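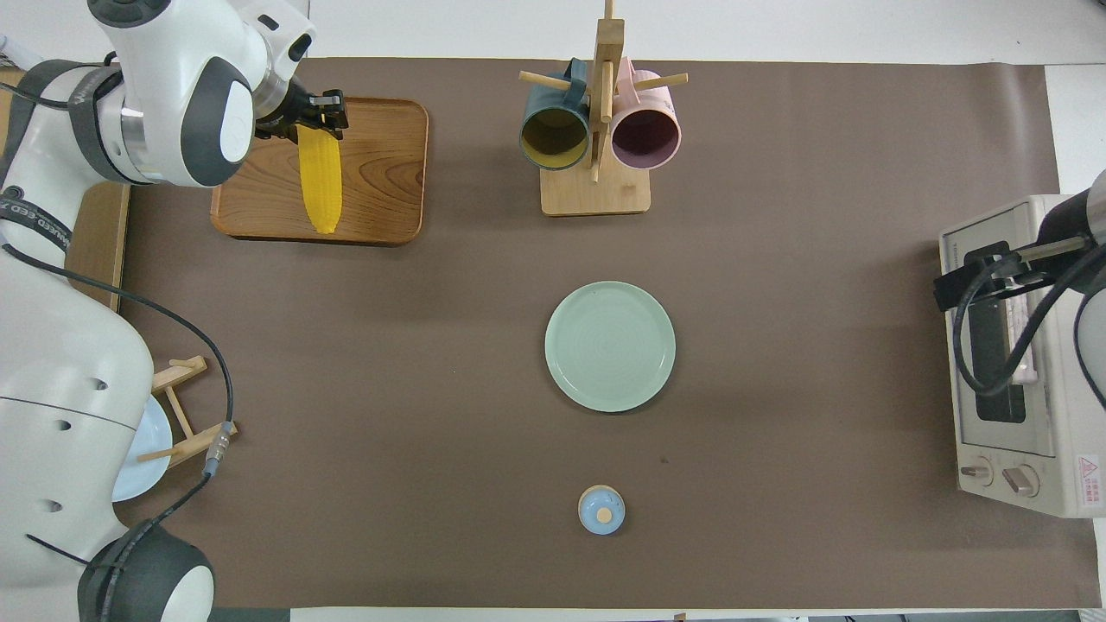
플루타우 > 학교 소개 > 우리가 걸어온 길

플루타우(Flutau)는 프랑스 시골 가정식과 프랑스어를 한자리에서 배우는 작은 학교입니다. 요리 학원이라고 부르는 분도 있고 어학원이라고 부르는 분도 있는데, 둘 다 맞는 말이라 굳이 고쳐 드리지 않습니다. 칼질을 하다가 동사 변화를 외우고, 반죽을 쉬게 하는 동안 편지 한 장을 소리 내어 읽습니다. 저희는 이 방식이 정말 좋습니다! 해마다 새 학기가 시작되면 아직도 전날 밤에 잠을 설칠 정도로요.

시작은 뤼디빈 쿠르투아(Ludivine Courtois)의 부엌이었습니다. 뤼디빈은 번역 일을 하러 한국에 왔다가 이웃 몇 사람에게 할머니의 양파 수프를 가르쳐 주게 되었고, 이웃들은 그 대가로 된장 푸는 법과 시장에서 무 고르는 법을 알려 주었습니다. 수프 냄비 앞에서 오가던 말은 처음에는 절반이 손짓이었다고 합니다. 그러다 누군가 공책을 들고 왔고, 다음번에는 모두가 공책을 들고 왔습니다. 그 첫 공책은 지금도 입구 책장 맨 위 칸에 꽂혀 있습니다. 기름 자국이 배어서 몇 장은 글씨가 거의 비쳐 보이지만, 'mijoter(뭉근히 끓이다)' 옆에 적힌 "참을 것"이라는 메모는 아직 또렷합니다.

이름에 대해서도 자주 물어보십니다. 플루타우는 어느 나라 말도 아닙니다. 뤼디빈의 조카가 어릴 때 플랑(flan)과 가토(gâteau)를 한꺼번에 달라고 조르다가 만들어 낸 말인데, 가족 사이에서는 '디저트를 두 번 먹는 날'이라는 뜻으로 굳어졌습니다. 간판을 맞추러 갔을 때 더 그럴듯한 후보도 있었지만 결국 이걸로 정했습니다. 지금도 학기 마지막 수업 날을 저희끼리는 '플루타우 하는 날'이라고 부르고, 그날은 진짜로 디저트가 두 번 나옵니다.

무엇을 배우나요

정규 과정은 계절을 따라갑니다. 봄에는 아스파라거스와 햇양파, 어린 허브를 다루고, 여름에는 토마토와 호박과 옥수수, 가을에는 버섯과 밤, 겨울에는 콩과 뿌리채소와 오래 끓이는 고기 요리로 넘어갑니다. 재료는 되도록 가까운 곳에서 나는 것을 씁니다. 프랑스 책에 나오는 샬롯이 없으면 작은 양파로 해 보고, 맛이 어떻게 달라지는지 프랑스어로 이야기해 봅니다. "더 달다", "덜 맵다", "이건 좀 섭섭하다" 같은 말을 찾느라 다들 사전을 뒤적이는 그 시간이 저희가 제일 아끼는 시간입니다.

어학 쪽은 코랑탱 르메르(Corentin Lemaire)가 맡고 있습니다. 코랑탱은 문법책을 싫어하지 않습니다. 오히려 아주 좋아해서, 오래된 조리서의 명령형 문장을 수집하는 취미가 있을 정도입니다. "버터를 녹이시오"와 "버터를 녹인다"와 "버터를 녹이게 둔다"가 어떻게 다른지 칠판 가득 쓰며 설명하는 수업은 초급반에서도 인기가 많습니다. 발음은 천천히 갑니다. 첫 학기에 r 소리가 안 나와도 괜찮고, 두 번째 학기에 안 나와도 괜찮습니다.
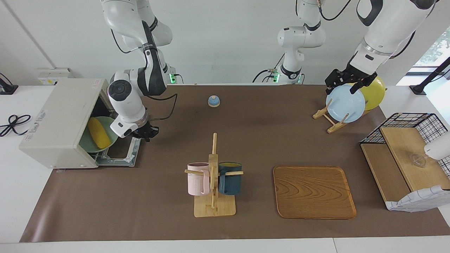 여름 학기 이야기를 조금 더 하고 싶습니다. 옥수수는 사실 프랑스 가정식에서 한국만큼 자주 만나는 재료가 아닙니다. 그런데 남서부로 내려가면 사정이 달라져서, 옥수숫가루로 쑨 죽이나 식혀서 썰어 굽는 떡 같은 음식이 집집마다 조금씩 다른 이름으로 남아 있습니다. 베르나데트 바르비에(Bernadette Barbier)가 바로 그쪽 출신입니다. 베르나데트가 처음 특강을 왔을 때 수강생 한 분이 강원도식 올챙이국수를 만들어 오셨고, 두 사람은 통역 없이 한 시간 넘게 옥수수 전분 이야기를 했습니다. 서로 무슨 말을 하는지 어떻게 알았는지 지금도 궁금합니다. 그 뒤로 8월 수업에는 언제나 '두 나라의 옥수수' 시간이 들어갑니다. 찰옥수수로 하면 죽이 너무 쫀득해진다는 의견과 그래서 더 맛있다는 의견이 해마다 팽팽하게 갈립니다.

설거지도 수업의 일부입니다. 접시를 닦고 정리하면서 배우는 말이 꽤 많거든요. 그릇 이름, 부탁하는 말, 고맙다는 말, 미안하다는 말이 자연스럽게 나옵니다. 코랑탱은 재귀동사를 가르치기에 이만한 장소가 없다고 주장합니다.

레시피 노트

저희 레시피 노트에는 지금 458가지 음식이 실려 있습니다. 대부분 누군가의 집에서 온 것들입니다. 뤼디빈의 집안에서 온 것, 베르나데트의 이웃이 적어 준 것, 수강생이 여행지 민박집 주인에게 받아 온 것까지 출처가 제각각이고, 그래서 분량 표기도 제각각입니다. '달걀 크기만큼의 버터'라는 표현이 나오면 저희는 그대로 둡니다. 대신 옆에 그램을 적어 두지요. 번역은 상급반이 함께 하고, 단어 하나를 두고 한 학기를 끌기도 합니다. 'onctueux'를 '매끄러운'으로 할지 '부드럽고 진한'으로 할지는 아직 결론이 나지 않았습니다.

노트의 삽화와 편집은 아우스디스 바흐(Ásdís Bach)가 합니다. 아우스디스는 원래 수강생이었습니다. 아이슬란드어가 모국어이고 한국어로 생활하면서 프랑스어를 배우러 왔으니, 쉬는 시간에 혼자 세 언어로 장보기 목록을 쓰는 모습이 저희에게는 익숙한 풍경입니다. 리크와 대파의 뿌리를 나란히 그린 그림은 꼭 한번 보셨으면 합니다. 두 뿌리가 그렇게 다르게 생긴 줄 저희도 처음 알았습니다.

함께하는 곳

빵 수업은 쇼뱅(Chauvin) 제빵소의 화덕을 빌려서 합니다. 새벽 작업이 끝나고 화덕의 열기가 천천히 내려가는 동안 시골빵을 굽고, 마지막 남은 열로 과일을 말립니다. 티모테 부비에(Timothée Bouvier)가 이 수업을 이끄는데, 반죽을 만져 보고 "오늘은 말이 없네"라고 하면 조금 더 기다려야 한다는 뜻입니다. 초급반도 참여할 수 있습니다. 다만 아침 6시에 시작하니 전날 일찍 주무세요.

도서실은 니모비코(Nimovico) 책방과 나누어 씁니다. 절판된 지역 요리책, 손글씨 조리 수첩의 영인본, 음식이 나오는 소설이 주로 모여 있고 수강생이 아니어도 앉아서 읽을 수 있습니다. 소설 코너에서는 달마다 한 권을 골라 그 안에 나오는 식사를 실제로 차려 봅니다. 작가가 소금 양을 적어 두는 일은 없으니 실패도 많이 합니다. 지난겨울의 토끼 스튜 장면은 닭으로 바꾸어 했는데, 원작보다 훨씬 명랑한 저녁이 되었습니다.

저희가 중요하게 여기는 것

맛있게 만드는 것, 물론 좋습니다. 그래도 저희는 설명할 수 있게 되는 순간을 더 반깁니다. 왜 이 시점에 불을 줄였는지, 왜 우리 집에서는 이걸 넣지 않는지, 서툰 문장이라도 자기 입으로 말해 보는 것이지요. 틀린 말은 그 자리에서 바로 고치지 않고 모아 두었다가 식사 후에 함께 봅니다. 음식이 식으면 안 되니까요!

반은 작게 꾸립니다. 한 식탁에 다 같이 앉을 수 있어야 한다는 것이 처음부터의 원칙이고, 식탁은 아직 바꿀 생각이 없습니다. 나이 제한은 없고 할머니와 손녀가 같은 반이었던 학기도 있었습니다. 채식을 하시거나 못 드시는 재료가 있으면 등록할 때 적어 주세요. 그에 맞춰 식단을 바꾸면 나머지 사람들도 새로운 요리를 하나 배우게 되니 저희로서는 반가운 일입니다.

요즘 하고 있는 일

올해는 보관 음식 과정을 새로 준비하고 있습니다. 잼, 절임, 콩피, 말린 허브처럼 오래 두고 먹는 음식을 다루고, 한국의 장아찌와 청을 나란히 놓고 배웁니다. 뤼디빈이 매실청에 푹 빠진 것이 계기였습니다. 상급반에서는 부노두스(Vunodus)라는 이름의 작은 소식지도 만들고 있습니다. 계절마다 나오고, 수강생이 프랑스어로 쓴 글과 한국어로 옮긴 글이 마주 보게 실립니다. 최근 호의 주제는 '우리 집 국물'이었고, 멸치 육수에 관한 글이 두 편, 닭 뼈에 관한 글이 한 편, 국물을 싫어하는 사람의 글이 한 편 들어갔습니다.

수업을 한번 구경하고 싶으시면 오후 3시쯤 들르시면 됩니다. 그 시간에는 대개 무언가 오븐에 들어가 있고, 코랑탱이 칠판 앞에 서 있습니다. 앞치마는 학교에 있으니 공책만 한 권 가져오세요.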